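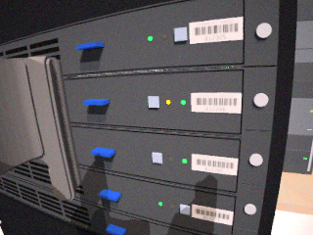 Flastunik

Flastunik ist ein Robotikprojekt der offenen Werkstatt Fleledum in Wusden. Simuliert wird ein Greifer, der an einem Serverschrank arbeitet. Das Projekt begann im November; die erste Fassung erschien am 1. Januar 2025.

Aufbau

Die Einschübe tragen blaue Laschen, Status-LEDs, einen quadratischen Taster und ein Barcode-Etikett. Die Reihenfolge von Taster und LEDs ist nicht bei allen Einschüben gleich. Der Greifer kann Teile der Front verdecken und wirft Schatten auf sie. 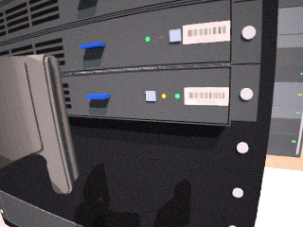 Versionen

Fassung 26 umfasst 1.828 Testläufe. Eine Abspaltung namens Hà verwendet dasselbe Schrankmodell mit einem kürzeren Greifer.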